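**Status:** Resolved, monitoring
**Service:** Penry media catalog (search and thumbnail index)
**Reported by:** Citthorpe records office
**Priority:** 2

### Summary

Following the December update to Penry, catalog searches at the Citthorpe site returned incomplete results. Staff reported that entries known to exist could be opened by direct link but did not appear in search. The Tratero site, which runs the same release, was not affected.

### Initial findings

The catalog at Citthorpe holds 4,000 entries. A search with no filters returned 1,179. The count did not change when the browser was refreshed or when a different account was used. Permissions were reviewed and found to be correct.

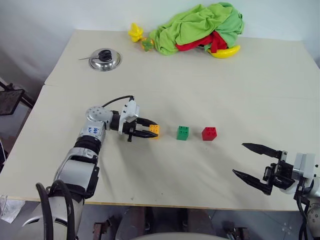
### Steps taken

1. Restarted the search service at 9:40 a.m. No change in the result count.
2. Cleared the thumbnail cache and signed in again. Previews loaded faster. The result count remained the same.
3. Compared the configuration files at Citthorpe and Tratero. The Citthorpe file still named the old index folder, which the update had marked as read-only.
4. Corrected the folder path and started a full rebuild of the index at 11:15 a.m.
5. The rebuild stopped at 3,081 entries with the message "write refused: quota." The storage quota for the new folder had been left at its default value.
6. Raised the quota and resumed the rebuild. It finished without further errors at 2:50 p.m.

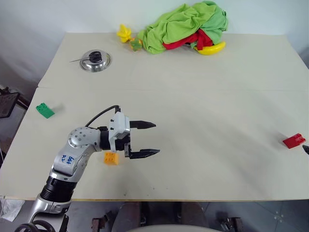 *Pale table against a white wall.*

### Cause

The update moved the index to a new folder but did not change sites where the path had been entered by hand. Citthorpe was set up in this manner before the present installer was adopted. The low quota was a separate fault and would have appeared at the next large import.

### Confirmation

The records office repeated its original searches at 3:30 p.m. and reported full results. Sorting by title and by upload order was also tested.

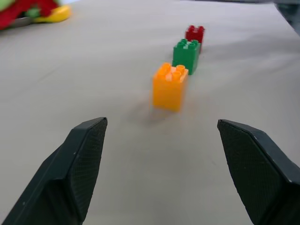
**Catalog Support Desk**
Second-Line Support, Brollumero

The ticket will remain under observation until the next scheduled import at Citthorpe has finished. The following items are open:

- The release notes for Penry are to be amended to state that hand-entered index paths must be checked before the update is applied.
- The default quota is to be reviewed by the storage team. A request has been filed under a separate ticket.
- Sites with a hand-entered path are to be contacted before the update is offered to them.

Users who still see missing entries are asked to reply to this ticket with the entry number, the search terms used, and the time of the search. Please do not start a rebuild locally while the import is pending.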